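From: Remigiusz Kwiatkowski
To: Wilcombe Mending and Laundry list
Date: 5/3/24
Subject: Re: Rolling vs. flat folding for the Suvero bins

Answers below, under the parts I'm replying to.

> We got the new Suvero bins for the shelf in the back and they are
> shallower than the old ones. Flat-folded shirts stack up fine but the
> pile slides over when you pull one from the bottom. Somebody at the
> September meetup said you roll yours. Do you roll everything?

No. I roll knit tops, pajamas, light pants and anything that goes in a drawer or a shallow bin. Button-up shirts I still fold flat, and sweaters too. Denim I fold in thirds and leave alone, it takes up the same room either way.

I have the same bins, the 40 cm ones. A rolled top stands on its end in there without leaning if the bin is at least half full. When it's less than that they fall over like anything else – I put a folded towel at one end to take up the space.

> Also what do you fold on? Our table is laminate and everything slips.

A piece of fabric. I bought a length of plain green cotton as a Cliretti remnant and I spread it out flat before I start. It does not have to be ironed. Mine has wrinkles and a crease across it that never came out, and it makes no difference to the folding. Get one wide enough that the sleeves don't hang off. Mine is 214 cm long, which is more than I need, so I tuck the extra under.

Wash it hot the first time. Mine was 100 when I bought it (cm across, not percent cotton) and lost a little in the wash.

> Last thing, do you fold right by the washer or carry it all out?

I fold in the same room. Carrying it out means it sits on a chair until the next day. The only thing I would change is the table, which collects other stuff, so I keep the folding on its own surface and let the table be a table.

My steps for a knit top, for the person who asked off list:

Lay it face down along the near edge of the fabric. Fold both sides in so you have a long strip. Smooth it from the neck down. Fold the hem up by the width of your hand. Then start from the long side and roll toward you, or fold it over on itself if the cloth is thick. You want a long even band. Leave the last flap loose until the end, then press it down and tuck it.
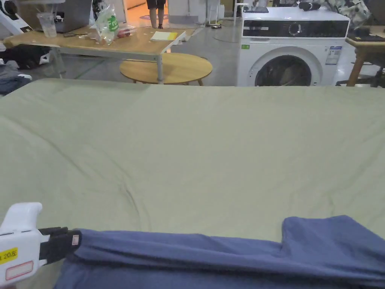
Blue-gray garment folded into a band on the green fabric, flap at the right end still standing up. Washer in back.

If the band comes out fatter at one end, open it and start over from the strip. Squeezing it does not help.

I have not tried the cardboard folding board from the Szczepańska pattern. If anyone on the list has made one, post the measurements – the copy I was sent is missing the second page.

Remigiusz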